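Forum du groupe de travail Simulation et manipulation
Rubrique : Méthodes et résultats
Sujet : Écart entre évaluation simulée et évaluation réelle, politique Sutness

labo_hetine
Messages : 7

Chers collègues,

Notre équipe, chez Hetine, achève la rédaction d'un rapport interne consacré à la politique Sutness et souhaite soumettre sa méthode d'évaluation à la discussion avant diffusion. La politique est apprise par imitation, exclusivement à partir de trajectoires produites en simulation dans des cuisines générées par l'outil Rustad. Le corpus d'apprentissage compte environ 1 000 trajectoires. L'évaluation porte sur 9 tâches de saisie et de dépose d'ustensiles ou d'aliments sur plan de travail.

Pour chaque tâche, la position des objets, la texture du plan et l'éclairage sont tirés au hasard. Le modèle du bras et ses limites articulaires restent fixes. Un essai est déclaré réussi lorsque l'objet visé repose dans la zone cible à la fin de l'épisode, la pince étant ouverte.

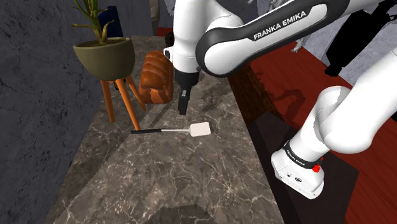
Nous retenons deux indicateurs : le taux de réussite par tâche et la corrélation de rang entre les variantes de la politique, selon qu'elles sont évaluées en simulation ou sur banc réel. Le second nous paraît le plus utile. Il importe peu que le taux simulé soit optimiste, dès lors que le classement des variantes est conservé. Sur 7 des tâches, c'est le cas. Pour les 2 autres, qui demandent de saisir un objet plat posé à même le plan, le classement s'inverse.

Nous serions reconnaissants à ceux d'entre vous qui ont rencontré une inversion comparable de bien vouloir nous faire part de leurs observations.

mesures_et_contacts

Merci pour cet exposé. Une réserve sur la formulation : écrire que le classement est « conservé » suppose que les écarts entre variantes dépassent la dispersion des essais. Le rapport indique-t-il des intervalles de confiance ? À défaut, une partie de la concordance pourrait relever du hasard, et l'inversion également.

Par ailleurs, la saisie d'objets plats est un cas défavorable bien identifié. Le contact entre les doigts et le plan y est presque inévitable, et le solveur le traite de façon très différente selon la raideur choisie. Je vous invite à publier ces paramètres avec les résultats.

labo_hetine

Les intervalles ont été calculés par rééchantillonnage sur les essais et figureront en annexe. Pour les 2 tâches concernées, ils ne se recouvrent pas entre la première et la dernière variante. Ils se recouvrent en revanche pour les variantes intermédiaires, et nous corrigerons le texte en ce sens.

La raideur de contact est celle fournie par défaut. Nous ne l'avons pas fait varier.

costex_evaluation

Nous ne partageons pas l'analyse du message initial quant au peu d'importance du taux absolu. Chez Costex, la décision de passer une politique sur banc réel dépend d'un seuil. Un taux simulé trop favorable conduit à mobiliser le banc pour des politiques qui n'y sont pas prêtes. La corrélation de rang ne répond pas à ce besoin.

Nous nous interrogeons aussi sur la variation visuelle. Si la texture du plan change à chaque épisode mais que les ustensiles conservent le même aspect, la politique peut apprendre à reconnaître un manche précis. L'inversion observée pourrait alors tenir à la perception, sans lien avec le contact.

mesures_et_contacts

L'hypothèse est recevable, mais elle se vérifie aisément : il suffit de fournir à la politique la pose exacte de l'objet en lieu et place de l'image. Si l'inversion subsiste, la perception est hors de cause. Je maintiens que la raideur est le premier paramètre à examiner.

costex_evaluation

Nous en convenons pour le protocole. Nous restons en désaccord sur l'ordre des priorités, l'essai avec pose exacte étant le moins coûteux des deux.

labo_hetine

Nous procéderons dans l'ordre suggéré par Costex, puis à un balayage de la raideur sur les mêmes graines aléatoires. Le taux absolu sera présenté à côté de la corrélation, avec une mention explicite de son caractère optimiste. La version révisée du rapport sera déposée dans cette rubrique en avril, accompagnée des fichiers de configuration Rustad.

moderation_rubrique

Le sujet reste ouvert jusqu'au dépôt de la version révisée. Les contributeurs sont priés de joindre leurs paramètres de solveur à tout résultat chiffré.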